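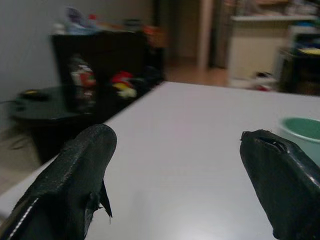 Wrist camera, gripper open over the table, green bowl to the right.

Lekota Tabletop Handling Set: README and collection rules

Contents
1. What is in the release
2. Collection rules
3. Camera rules
4. Labelling
5. Stopping and restarting
6. Privacy in furnished rooms
7. Known limits
8. Changes
9. Licence and contact

1. What is in the release

Lekota is a set of 1,115 teleoperated episodes of two-arm work on a tabletop with ordinary kitchenware. Every episode has a head view, two wrist views, joint positions, gripper positions and a text label. Video is stored at 30 frames per second. Joint data is stored at the rate the controller produced it and is not resampled. If you need the two lined up, use the timestamps in the episode file and do your own interpolation.

The set was put together by Tellberg under the Sondolell collection rules, which are reproduced in sections 2 to 6 with our local additions marked "(local)". We publish the rules with the data so that anyone who reuses either can check one against the other. If an episode breaks a rule and was kept anyway, its notes field gives the rule number.

Folder layout:

episodes/ one folder per episode, numbered, gaps left in
labels/ one text file per episode
calibration/ one folder per session
rules/ this document and the two earlier versions
rejects/ list of withdrawn episode numbers with the reason code, no video

Gaps in the numbering are deliberate. Please don't renumber when you make a subset, as the reject list and the calibration index both depend on the original numbers.

2. Collection rules

2.1 Both arms go to the rest pose before anyone reaches over the table to set out objects. The operator says "resting" out loud and the person setting the table answers before reaching in.

2.2 One person has the stop button and does nothing else while an arm is powered. Operating the leader arms and holding the stop button are separate jobs. (local)

2.3 Arm speed stays at the session limit written in the calibration folder. It may be lowered during a session. It may not be raised without starting a new session and a new calibration folder.

2.4 Objects must be light enough for one gripper to hold. Glass, blades, open liquids and anything hot are out of scope for this set.

2.5 Objects are set out by hand from a starting sheet. The sheet gives a region of the table and a rough facing, such as "handle to the right". It does not give exact coordinates. Place the object and leave it; do not nudge it until it looks tidy.

2.6 Check the gripper fingers at the start and end of each session. Note wear, loose covering or tape in the session log, by side and by finger. Replace a finger covering between sessions only, so that its appearance stays the same throughout one calibration folder.

2.7 Cables need enough slack for the wrist to reach every part of the work area. Before recording, move each arm through its full range by hand with power off and watch the plug as well as the cable. A plug that shifts in its socket is a fault and the session doesn't start.

2.8 No session runs past 50 episodes. The operator takes a break at the halfway point, or sooner on request. (local)

3. Camera rules

3.1 Wrist cameras are fixed so that both gripper fingers show in the view. Some of the view is lost to the fingers and that is accepted.

3.2 The head camera must cover the near edge of the table and both grippers in the rest pose. The far edge should also be in view if the mount allows.

3.3 Keep motion blur in. Wrist footage blurs whenever the arm swings quickly, and dropping those frames takes out exactly the moments where a policy has to cope with a poor view. Sharpening filters are not allowed at any stage before release.

3.4 Exposure is locked at the start of the session. Bright patches on a pale tabletop are acceptable as long as the edges of the objects can still be made out.

3.5 Do not mask the background. A model trained on cropped tables tends to be tested on cropped tables, and we wanted users to be able to make that choice for themselves. Privacy masking under section 6 is the only exception.

3.6 The head view below goes with the setup for the mug and bowl task family, with the two pieces side by side and the left gripper open.

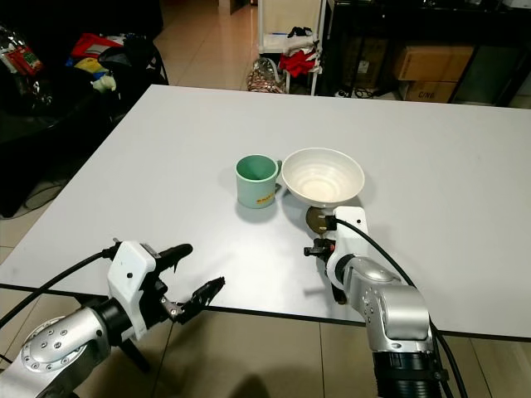

A reviewer of the second version objected that rule 2.5 leaves too much to the person setting the table. The comment went on to say that "handle to the right" could mean anything within a quarter turn, that a gripper coming in from the left meets a very different mug at either end of that range, and that a printed mat with outlines would fix the problem for the price of a sheet of paper. The same reviewer asked for the distance between pieces to be recorded as well, given that a handle close to a neighbouring rim changes which grasps are possible.

We took up half of this. Spacing is now recorded in the label file as "touching", "close" or "apart", using the definitions in rule 4.4. We did not adopt the mat. An outline under the object would show in every view, and the spread in starting poses is something we want in the data. Users who need a narrower spread can filter on the measured start pose, which is given for every episode in the mug and bowl family.

4. Labelling

4.1 The label states what was asked for, in one plain sentence: "Put the mug in the bowl." It is written before the episode and isn't edited afterwards to match what took place.

4.2 The outcome is a separate field with one of four values: done, partly done, not done, stopped. A second labeller fills it in from the head view without seeing the operator's own entry. Where the two entries differ, both are kept.

4.3 Name objects by what they are and their main colour. Use "bowl" for an open vessel without a handle and "mug" for one with a handle. Brand names and lettering on objects are not transcribed.

4.4 Spacing is judged at the closest point, handles included. "Touching" means contact. "Close" means an open gripper finger will not fit between the pieces. Anything wider is "apart".

4.5 Colour words come from the list of 11 in labels/colours.txt. Teal, mint and similar shades are all entered as green. Grey is spelled with an e, and the checking script will reject the other spelling.

4.6 Labels were written in Studex and exported as plain text. The export strips trailing spaces and nothing else.

5. Stopping and restarting

5.1 Anybody in the room may call a stop, and no reason has to be given at the time.

5.2 After a stop the episode ends. It is never resumed, even if the arms haven't moved. Keep the recording with the outcome "stopped".

5.3 If an arm touches the table edge with more force than the session limit allows, cut power, check the wrist housing and the finger mounts, and run the calibration check again before the next episode.

5.4 If an object falls off the table, both arms go to rest before it is picked up. This is the rule people break most readily, usually late in the afternoon, and the stop-button holder should be strict about it.

5.5 Three stops for the same fault end the session. Write the fault up in the log before leaving, even if the cause isn't known.

6. Privacy in furnished rooms

6.1 Arms that move around a table carry cameras that look around the room. Before recording, swing each wrist through its range with the live view on and look for faces, mail, screens, prescriptions and family photos.

6.2 Remove those items or turn them to the wall. Everyday belongings can stay where they are.

6.3 Printing on cartons is fine to leave in view unless it includes a name or an address.

6.4 If something private is found after recording, mask it in all views for the whole episode, then list the episode in rules/masked.txt.

6.5 Audio is not recorded. Turn microphones off in the camera settings; muting them in the recording software isn't enough.

7. Known limits

Pale tabletops are over-represented. Results on dark or patterned surfaces should be tested separately before anyone relies on them.

Wrist views are weak on depth near the fingertips, particularly when a finger overlaps the rim of a bowl.

Contact force is not measured directly. Motor current is included and has been used as a stand-in, but it drifts as the motors warm up and we don't correct for that.

Following these rules doesn't make an arm safe to work beside. They were written for small tabletop arms with trained operators. A larger arm, a mobile base or a room with children in it needs its own risk assessment under whatever law applies where you are.

8. Changes

Version 3 (July): spacing field added; rule 2.6 extended to cover tape; rule 6.3 added; outcome field split between two labellers.

Version 2: session limit added; rest pose call made two-way.

Version 1: first release with the Sondolell rules unchanged.

9. Licence and contact

Data and rules may be used and adapted with credit to Tellberg. If you change a rule, mark the change and give it a new number so that the old one still points to the old text. Report errors through the issue tracker with the episode number, the view and the timestamp. Requests to withdraw an episode on privacy grounds are dealt with before other issues and don't need a stated reason.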